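# Haze between glass top and tablecloth, how to prevent it

Posted in Furniture Care, 22 January 2025. Viewed 2644 times.

**dovetail_joint**

I have a round dining table with a glass disc laid directly over a tablecloth. The disc is 1076 mm across and the table stands 735 mm high. The glass rests on the fabric under its own weight, with no clips or pads.

Since December a gray haze has formed on the underside of the glass. It is strongest in the middle and fades toward the rim. I have lifted the glass twice, wiped it with diluted vinegar, and put it back. The haze returned in nine days the first time and in two weeks the second time.

Conditions:

- Floor is tile, no underfloor heating
- Relative humidity between 55 and 68 percent on a cheap meter
- Cloth is a cotton and polyester blend, machine washed before it was first used
- Hot dishes go on a cork mat

I want to know if this is moisture, detergent residue, or something from the table finish. I would also like to keep the cloth under the glass. Replacing it with a bare top is a last resort.

## north_of_the_grout

It's condensation. Get a dehumidifier. I had the same thing and ran a Trundale unit in the room for a month and it went away. Any brand will do it.

Also stop using vinegar.

**dovetail_joint**, in reply

Thanks. If it is condensation I would expect droplets, or at least a surface that wipes off wet. What I get on the towel is dry and slightly greasy. The cloth feels dry to the hand. I can bring the humidity down anyway, but I doubt it explains a film that survives a warm afternoon.

The cloth is dark brown with a light printed pattern of fish and lotus, and the print goes nearly to the edge.
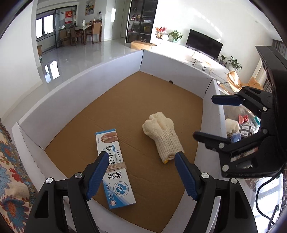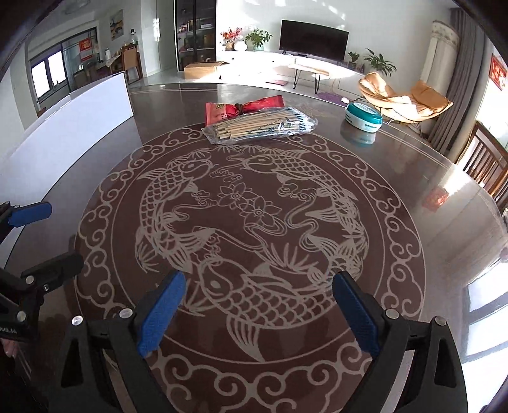
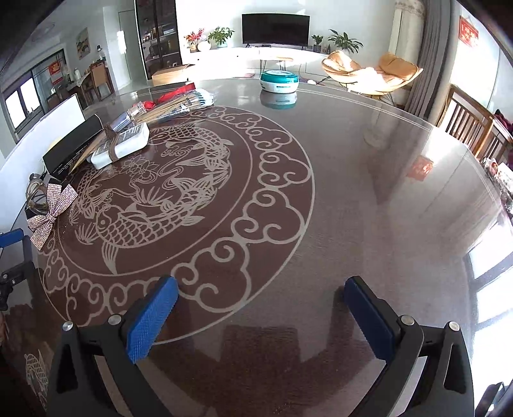
## flatbed_and_level

A dry, greasy film points to residue moving out of the fabric or the finish. Three sources are common:

1. Fabric softener. It leaves a waxy coating on the fibers, and glass pressed against it picks the coating up.
2. Print binder or sizing. Printed cloths can shed this for months. One wash does not remove all of it.
3. Finish on the table itself. If the top was oiled or varnished recently, vapor passes through the cloth and settles on the first cold surface.

To separate these, lift the glass (two people, suction cups if you have them) and clean the underside with isopropyl alcohol, then with plain water. Dry it fully. Put a sheet of baking parchment between cloth and glass on one half only. Leave it for two weeks.

- Haze on the bare half only: the source is the cloth or something passing through it. Move the parchment under the cloth and repeat. If the haze stops, the table finish is responsible.
- Haze on both halves: room humidity or cooking vapor getting in at the rim.

For the cloth, wash at the highest temperature on the label, half the normal detergent, no softener, extra rinse. Dry it completely before the glass goes back.

Clear silicone dots under the glass also help. Use the 2 mm type and place eight of them near the rim, plus one in the center. Gernine sells a sheet of 238, far more than you need. Check for transfer marks on dark fabric first.

## pk_resurface

Seconding the dots. A small air gap fixed mine. I never did find out which of the three it was.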